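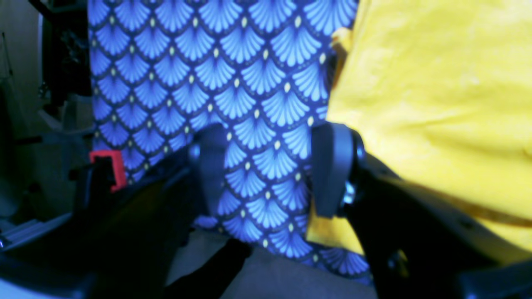

Two-arm folding cell, table height 706 mm, controller is a Serow. The fault is at the pick. Since I put a cloth on the table in July, the gripper takes the table cover along with the garment. At the wrist, the blue fan-pattern cloth is between the pads and the yellow piece is only at the right-hand one. The pick height was taught on the bare table and I have not changed it. Opening at approach is 52 mm. Closing force is the default. The garment gets lifted, the cover comes up with it, and the next pick is off because the cover has shifted. Lowering the force made the gripper drop the garment and did not release the cover. Should I re-teach the height, change the pads, or get rid of the cloth?

Cuiping Lu

Re-teach first. You added a layer and kept the old Z, so the tips are pushing into the cover before they close. Sequence I use:

Jog the arm over a spot with cover only, no garment. Lower until a strip of paper under the fingertip just drags. Store that as the table zero. Set the pick height 3 mm above it and run at 10 percent speed. If the cover still gathers between the pads, reduce the opening at approach. A wide opening sweeps up more material as it closes, and slack cover fabric is the first thing to move.

Then fix the cover. Pull it flat and clamp it on all four sides under the table edge. Tape on top will lift at the corners and the gripper will find it sooner or later.
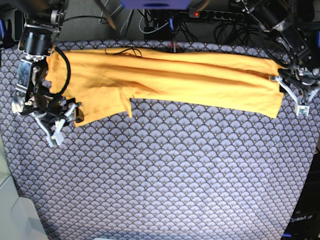 Check the stretch move after that, with both arms holding. If one arm has been re-zeroed and the other has not, the garment is pulled at a slant and one end slides out of the pads. Do the paper test on both arms on the same day, with the same strip of paper. Write the two offsets on the cell sheet. Also look at the cable slack at each wrist with the arms at full spread. Loops that hang low enough to touch the fabric will drag it, and that looks a lot like a bad grip.

Sajib Haque

Lose the cloth. We had the same thing and went back to a bare table.

Guilan Zhong

Bare table works if the garments don't slide on it. Ours did. We kept the cover and glued thin foam under it, which lets the tips press down a little without catching. You have to redo the zero afterward, and again when the foam packs down. I would leave the pads alone until the height is right. Wipe them with alcohol, though. Lint on the face costs you grip, and people make up for it with force.

Nga Âu

Re-taught both arms. The left one was 3 mm lower than the right. Cover is clamped on the long sides only so far, the short sides need different clamps. Will post the force setting when those are in.

Cuiping Lu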